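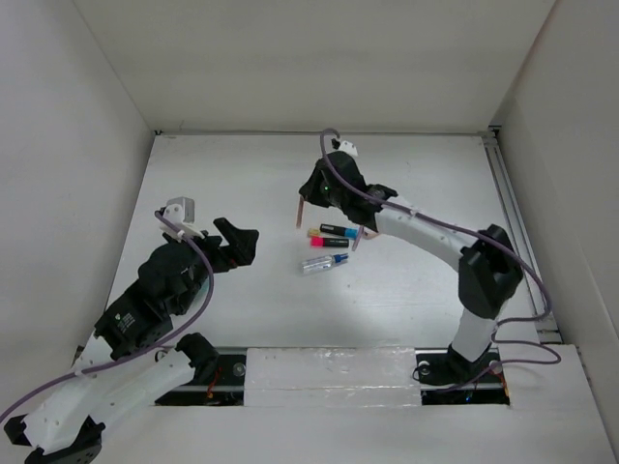

Last changed 9/4/23
By Tanveer Dogar

So my grocery store got bought and the new owner, Dralico, has replaced the old paper coupons with a points app. A thread, mostly grumbling.

The pitch on the poster by the carts: "Save on every shop." Every shop! I asked the woman at the service desk if that meant every item. She said it meant every shop. We left it there.

I've been keeping my receipts since May. I have a shoebox. My wife has opinions about the shoebox.

First thing I noticed. Bakilana coffee, the dark roast in the red bag, went up the same week the "member price" tag showed up. The member price is what I used to pay with no membership at all.

Maybe coffee just went up. Coffee does that. I'd believe it if the same thing hadn't happened to the rice, the dish soap and the frozen peas.

To be fair to them, the eggs are cheaper now with the app. I checked twice. I don't know what's going on with the eggs.

Now the points. After all those trips I have 167. You need to look in a menu inside another menu to find out what a point is worth, and when you get there it says "value varies by reward."

Tell me another kind of money where you'd put up with that.

What you can get with them at my level: a Nukis reusable tote, or "up to 10%" off one item from a list. The list this week was scented candles and one kind of mustard.

I took the mustard. It's fine mustard. I would not have bought it.

And points expire. I lost a batch while I was at my sister's and never got a notice, though the app did find time to tell me about patio furniture.

A friend says I'm paying with my data and should stop whining about pennies. OK, but I can't tell what they're learning. I buy the same seven things. They sent me a coupon for cat litter. We have never had a cat.

People keep telling me the app "pays for itself." I ask how much they saved and they read me the number at the bottom of the receipt. That number is the store's number — it's the gap between the member price and a price hardly anyone pays.

If I hang a $90 tag on my old lawn chair and sell it to you for $20, I haven't saved you $70.

What I do now, for whatever it's worth: look at the unit price on the shelf, the little one per ounce, and ignore the yellow tags. Some of the shelf labels have it per ounce and the one next to it per pound. I'd love to hear the reason for that.

Also the Plavivent store brand paper towels look like the old ones but the roll is thinner. I had an old one in the garage and set them side by side.

I still have the app. I'm not giving up the eggs.

Comments

marlow_k: The per ounce / per pound thing drives me up the wall. My store does it with cheese.

DeniseInTheBack: I got $8 off at Dralico last month so it does work if you load the offers first. You have to tap every one of them though.

Tanveer Dogar: Denise, off what?

DeniseInTheBack: Candles

pete.r: keep the shoebox

Contact | © Tanveer Dogar | Back to top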